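Home Issues Authors Search Previous Next

4. Gripper comparison on the kitchen counter

The bench results in Section 3 flatter both grippers. A bench is flat, evenly lit and free of mugs, and most grippers do well when the only thing in reach is the thing they are meant to pick up. We therefore repeated the comparison in the Forholm test kitchen, where the counter has been fitted out much as a person with a small kitchen and no great love of tidying would fit it out.

Two grippers were compared. The Devov is a parallel-jaw design with stiff fingers and a short stroke. The Pudholm has linked fingers that curl slightly under load, which its manual calls adaptive and which we shall call bendy. Both were mounted in turn on the same arm, at the same wrist flange, and driven by the same Fuentealba controller. We had meant to compare controllers as well, and a paragraph in Section 5 explains why we stopped.

The task was to take a slice of bread out of a two-slot toaster and lay it on a bamboo cutting board on the same counter. People do this half asleep. For an arm coming down from above it is an unpleasant little problem: the graspable part of the slice is whatever sticks up above the slot, the sides of the slot are hard metal, and the lid of a cooking pot sits at the near side with its knob just where an elbow would go, if the arm had one in a sensible place. The approach was from overhead in every trial, with the wrist pointing down and the cables left outside the arm in their usual loops.

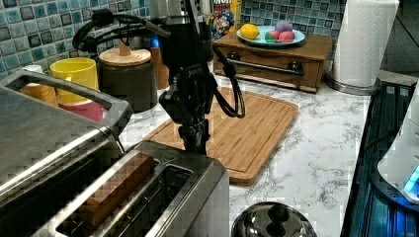
4.1 Set-up and procedure

The arm was calibrated once at the start of the session and left alone after that, on the grounds that repeated calibration had by then become a hobby. The toaster was unplugged throughout. It was fixed to the counter with removable pads after a pilot run in which the Devov picked up the bread and the toaster together and the controller logged a success.

At the start of each trial the slice was placed in one of the two slots, the slot being drawn from a shuffled list. The objects along the back of the counter were left where they were. These included a yellow mug, a dark grey canister with a wooden lid, a cereal box and a wooden box with a plate of round toy fruit on top. None of them was a target. They were there to be avoided, and to give the segmentation something to be wrong about.

A trial counted as complete if the slice left the slot, stayed in the fingers during the transfer and came to rest with its whole face on the board. A slice hanging over the edge of the board counted as a failure. So did a slice that arrived in two parts, however neatly the parts were arranged. We recorded the first thing that went wrong in each failed trial and ignored the rest, because a slice that has been dropped into a toaster tends to go on to have further misfortunes.

Grip force was set for each gripper during a short tuning period and then frozen. We tuned on bread of the same kind as was used in the trials. The Devov has force settings in discrete steps, and the step we wanted lay between two of the ones on offer. We used the lower. The Pudholm has a continuous setting, which we found easier to adjust and much harder to stop adjusting.

The transfer path was the same for both: straight up until the slice cleared the slot by 15 mm, across towards the board, down, release. Earlier versions of the path were shorter and more elegant. They also clipped the far lip of the toaster often enough that we gave up on elegance.

4.2 What the arm has to work round

A word on the layout is needed before the results, since most of the failures make sense only with the counter in mind. Figure 4 shows it from roughly the side on which the operator stands. The toaster is at the front, and the board lies behind it at a slant. The slant was deliberate. With the board square to the toaster, both grippers could place the slice using the orientation they had picked it up in, and we wanted the wrist to have to do some work.

Reflections were a bigger nuisance than clutter. The toaster is stainless steel, and so is a large appliance with a looped handle close beside it, and so is the pot lid. The depth camera treats polished steel as a matter of opinion. On several runs of the pilot it placed the top of the toaster well below the counter, and the planner, which is a trusting piece of software, set off to meet it there. We masked the steel regions by hand for the main trials and took the slot position from the colour image alone.

The tiles gave less trouble than expected. A backsplash of small glossy squares in several blues and greens looks as if it had been chosen to upset a feature matcher, but the matcher was content with it. It was less content with the cereal box, which has a cartoon character on the front and which it would happily have tracked all afternoon.
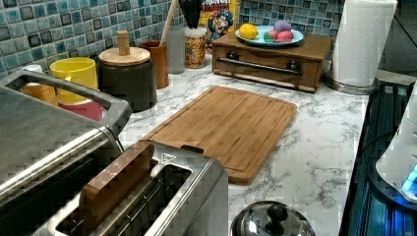 Figure 4. Counter layout, with the slice in the left slot of the toaster and the cutting board behind it.

4.3 Results

We ran 178 trials in all, split between the two grippers as the session allowed. The Devov had 73 of them. The split is uneven because the Devov's finger pads began to peel and had to be glued back, and the glue took longer to set than the label promised. We did not run the missing trials on another occasion, as the bread would have been different and so, very likely, would the mood of the operator.

The Pudholm completed the larger share of its trials, and the gap was wide enough that we do not think the uneven split explains it. Nearly all of its advantage came from the first contact. When the fingers came down slightly off centre, one of them would touch the side of the slot first and fold a little, and the other would go on down past the crust. The grasp that followed was crooked but held. In the same position the Devov simply pressed on the metal until the controller noticed the force and stopped, correctly and unhelpfully.

Once the slice was out of the slot the order reversed. The Devov kept hold of what it had picked up and put it down flat. The Pudholm let the slice swing during the sideways part of the path, and if the swing was still going on at release the slice landed at an angle or slid towards the groove of the board. Slowing the transfer cured most of this. We report the results at the original speed, because that was the speed we had agreed on before starting and we had written it on the whiteboard in permanent pen.

Squashing was commoner with the Devov. The lower force step was still rather firm for soft bread, and the pads left two clear dents. Dents were not scored as failures. A reader who intends to serve the results may wish to use a stricter rule.

There were 4 trials in which the arm touched something other than the bread, the toaster or the board. Every one of them involved the cables, and neither gripper was to blame. The loops beside the wrist are wider than the collision model believes, since the model contains the arm and the fingers and regards the cables as somebody else's department. We have since added two fat cylinders to the model. They are ugly and they make the planner slow, and the contacts have stopped.

4.4 Slot position

We had expected the two slots to be equally difficult. For the Pudholm they were. For the Devov, the slot on the lid side was harder, and the logs show why: the housing is broad at the bolts, and the planner tilted the wrist to keep it clear of the knob on the pot lid. A tilted parallel jaw meets an upright slice at an angle, closes on one corner of the crust and pulls off a piece of it. Moving the lid would have removed the effect. We left it in place for the whole session, kitchens being full of lids.

A reviewer of an earlier draft asked whether narrower fingers would close the gap between the two designs. We printed a pair for the Devov and tried them outside the counted trials. They went into the slot more readily and bent under the grip force, at which point we had in effect built a poor copy of the Pudholm. A stiffer material might do better, and we had none to hand.

The force traces for both grippers, together with the slot order and the label given to each failure, are in the supplementary files. Traces from the pilot are kept in a separate folder, including the one with the toaster in the air.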